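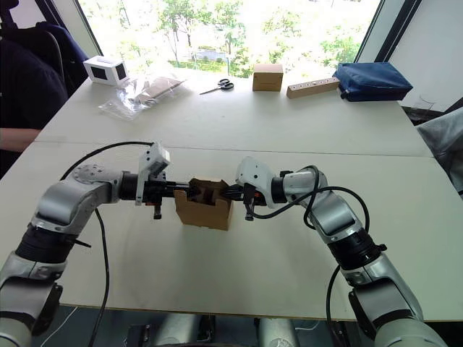
Monday night, the week after the pageant

I keep telling myself I will write these entries the same evening things happen, and here I am again, two days behind with a cup of tea going cold beside me. But I do want to get the Harvest Queen pageant down on paper before the details run together the way last year's did.

So. It was my third year judging and the first year in the Wira Theater, and what a difference a proper stage makes! The old gym had that echo, and the girls had to walk around the free-throw line pretending it wasn't there. The Wira has real wings and a real curtain (a little moth-eaten on the left side, but from the seats you would never know), and the dressing rooms have enough mirrors that I didn't hear one argument about elbows.

We had 13 contestants, which is two more than last spring. I had read all of their applications over the weekend, sitting up in bed with my glasses sliding down my nose, and I had picked my favorite before I ever set foot in the building. I am a little ashamed of that. She came in fourth on my own score sheet by the end of the night, so I suppose I was fair in spite of myself, but I would like to do better next year and read them with a more open heart.

The scoring has changed again. It is out of 100 now, with 30 for the interview, and I was glad to see it, having grumbled about the old sheet to anyone who would stand still. The interviews were held in the afternoon in a small room behind the box office with one radiator that could not be turned off. We all went pink. One young woman asked if she could take off her jacket, then laughed and said she had practiced every question except that one, and the whole table relaxed after that. I gave her high marks and I'd do it again.

Evening gown was long. It is always long. I love it, though — I can't help it, I have loved it since I was small enough to sit under my mother's ironing board with the sewing scraps and parade my dolls along the baseboard. There was a dark green dress with a low back, hired from Bostano, that made the people behind me go quiet, and there was a yellow one the contestant had sewn herself, with a hem that dipped a touch on one side. I kept looking at that hem and thinking of every dress I ever finished at midnight. The yellow one did not win Best in Gown. The green one did, and it deserved to, but I went and found the girl in yellow afterward and told her what I thought of her sleeves, which were set in beautifully.

Talent was mixed, as talent is. Two pianists, a great deal of singing, a very brave monologue that ran over its time and had to be docked for it. I hated writing that number down. Rules are rules, and the others had kept to theirs, but my pen did hover.

The winner is a dental assistant, 22 if I remember right — no, I should look that up before I put it in ink. She goes on to the state round in May, and Alaoui is paying for her travel and her shoes, which made her cry harder than the crown did. She has a lovely slow way of answering, as though she is really thinking it over. I hope they don't coach that out of her.

Supper afterward was at Statano, all of us judges squeezed into the corner booth. I had the soup and then most of somebody else's bread. We talked until they started putting the chairs up, mostly about whether there should still be a swimwear round at all (there isn't one now, and I don't miss it, but I was outnumbered at the table). I drove home with the windows down and got lost at the detour by the feed store, the same as I did on the way in.

The seats, by the way, are terrible. I was in number 42 for the whole evening, and my back has been complaining ever since. Must remember a cushion next year. And must return the clipboard, which is still on the passenger side of the car with the stopwatch in it.

I still haven't written to the girl in yellow to give her the name of that pattern book. Tomorrow, before work.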